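Notebook, clothes folding set, Tovham
February, started 9.40

Second session on folding with the hand-held grippers. The aim is the same as last time: one person, two grippers, one garment per recording, on an ordinary bed instead of the lab table. The policy trained on table data goes wrong as soon as the surface gives under the cloth, so Tovham is there to fill that hole in the Nemlow set.

Target for the day was 133 recordings. Got to 92 before stopping. Jeans are slow. The legs twist when only one side is held, and the second gripper has to come in at the waistband before anything is laid flat. T-shirts went quickly and I could have padded the number with them, but we have plenty.

Notes on method:

Start each recording with both grippers open and in view of each other. Syncing in Rulivico was poor last time on clips that began with one gripper already holding cloth.

Pinch seams and corners where possible. Thick denim at the pocket slips out if the fingers close on the flat part.

Changed the garment order halfway through. Doing all the jeans in one block made me fold them the same way every time, and the wrist path hardly varied. Mixed order gives a better spread – slower to run, though.

Left some bad grasps in. If the cloth drops and is picked up again within the same recording, keep it and tag it "regrasp". If the hand touches the cloth directly, bin it.

Upload to Sopacua was done over lunch for the first part, the rest left running in the afternoon. The checker threw out 28 recordings. Most of those were tracking loss when the gripper came down close to the bed and the camera had only dark cloth to go on. Two were my own fault, stopped too early. The remainder need a look before I decide whether the checker is too strict on denim.

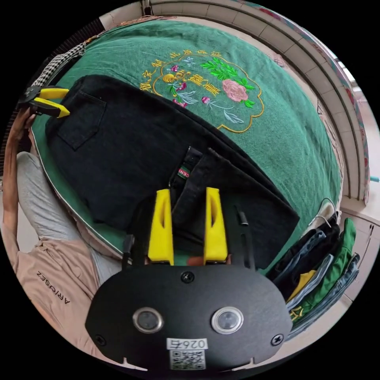
Do we need both grippers recorded for every fold, or would one be enough for the simple ones?

Both, for every fold. The model learns the timing between the two hands, and a recording with one side missing can't be used for that later, even if the fold itself is simple.

Still to do: rerun tracking on the rejected denim clips with the longer window – ask whether Rulivico can take the new settings without a rebuild. Charge both grippers overnight. Next session start with the jeans while fresh, then towels, and try the far side of the bed so the approach angle changes.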